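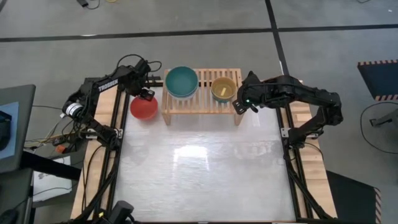
About Pinex

Pinex makes slatted racks, risers and bench stands for tableware. We sell to households, small restaurants, school kitchens and the occasional hotel that would like its bowls kept off the counter. The company has two parts: the workshop at Zepeda, where racks are cut and assembled, and the office, which handles orders, spare parts and correspondence. Both are open to trade visitors by appointment.

What we make

The standard product is a low rack with a slatted top and four short legs. It is meant to stand on a counter or table and hold bowls, cups and small plates at a height above the work surface. The top is open between the slats so that air reaches the underside of whatever is standing on it. There is no back rail and no divider. Bowls vary too much in diameter for fixed dividers to be useful, and customers who bought our earlier divided model mostly wrote to ask how to take the dividers out.

The catalog currently holds 9 rack patterns. They differ in length, leg height and slat spacing. Finish is either plain or oiled. We do not paint racks, and we do not offer stain.

Construction

Slats run parallel across the top and are fixed at the ends. We use screws on all current patterns. A glued joint is neater, but a rack that stands near a sink will eventually need a slat replaced, and a glued slat has to be cut out. A screwed one comes off with an ordinary screwdriver. Replacement slats are sold singly and in sets, and the part number is the rack pattern followed by the slat position counted from the left.

Spacing is the dimension customers ask about most. If the gap is too wide, the foot ring of a small cup drops into it and the cup leans. If it is too narrow, crumbs and water stay where they are. Our spacing was set by trial with the cups and bowls that customers sent in, and it has been changed twice.
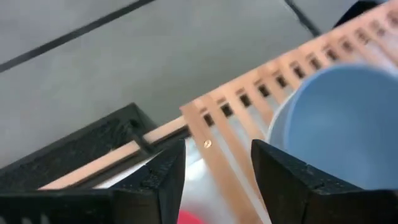 Slatted rack with a blue cup. The end slat has a screw set a short way below the corner.

Edges are eased by hand after assembly. This is the slowest step in the workshop and the one we are most often advised to drop. We have kept it — a sharp slat edge marks soft glazes and catches dishcloths.

How a rack is used

Most customers use the rack for storage between meals. Two arrangements are common. In the first, bowls are stacked by size at one end and the other end is left for a single bowl in daily use. In the second, everything stands in one layer, which takes more room but saves lifting. Either is acceptable. Stacks should be placed over the legs where possible, and the heaviest bowl should go at the bottom.

A rack should stand on a level surface. Wipe it with a damp cloth and stand it on its end to dry. Do not soak it, and do not put it in a dishwasher. Oiled racks need a fresh coat when the surface looks dull. Screws should be checked once a year and turned until snug. Overtightening will split the end of a slat, and this is the most frequent cause of the repairs we receive.

History

Pinex began as the repair bench of Sarkar, a kitchen supply store that took in broken dish racks from its own customers. After enough of them had come back with the same fault, the bench started making its own. The first batch was 169 racks. Pinex was later separated from the store, which still stocks the full range. The workshop moved to Zepeda when the bench no longer fit behind the shop, and it now turns out more than 3000 racks a year.

The Prilum line

Prilum is our line for school and canteen kitchens. It uses the same slats and the same screws as the household racks, with a longer top and a second pair of legs at the middle. Prilum racks are made in one run each September and are not kept in stock for the rest of the year. Orders received after the run are held for the next one unless the customer accepts a household pattern.

Repairs and spare parts

We repair any rack we have made, including patterns no longer in the catalog. Send the whole rack, clean and dry, with a note stating the fault. The spare parts list has 424 entries and covers slats, legs, end rails, screws and felt pads. It can be requested from the office and is also on the Parts page.

Visits

Trade visitors may see the workshop and the sample table by arrangement. Please bring the bowls or cups you intend to store if spacing is a concern. The sample table has one rack of each current pattern.

Page last revised June 16, 2021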